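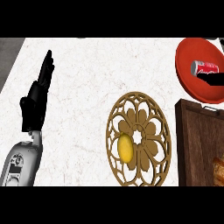 4.3 Setting up the Treloar counter cell in simulation

Do this section before anything in section 5. The Galex release notes say the default scene is ready to run as installed. We would not take that on trust.

1. Load the counter scene and leave the hand open and empty, over bare marble. Do not start with it above the trivet.

2. Check the fingers. They should be straight and pressed together. If they are splayed, reload the hand file before touching any joint values.

3. Set the physics step to 2 milliseconds. Sitow suggests 8, and at that setting we have watched the lemon sink into the trivet.

4. Open the contact settings for the trivet. The automatic collision shape is a solid disk, which ignores every gap in the openwork. Replace it with the detailed mesh.

5. Let the scene settle for 3,000 steps with the arm held still. The lemon and the can in the red bowl should both come to rest.

Note: The "scene valid" message only means that the files were found. It says nothing about whether objects overlap.

Caution: Do not copy grip force values from here to the real hand. Sotden claims they carry over directly. We have yet to see a test that shows it.

6. Save under a new name. Error 947 at this point usually means the original is write-protected.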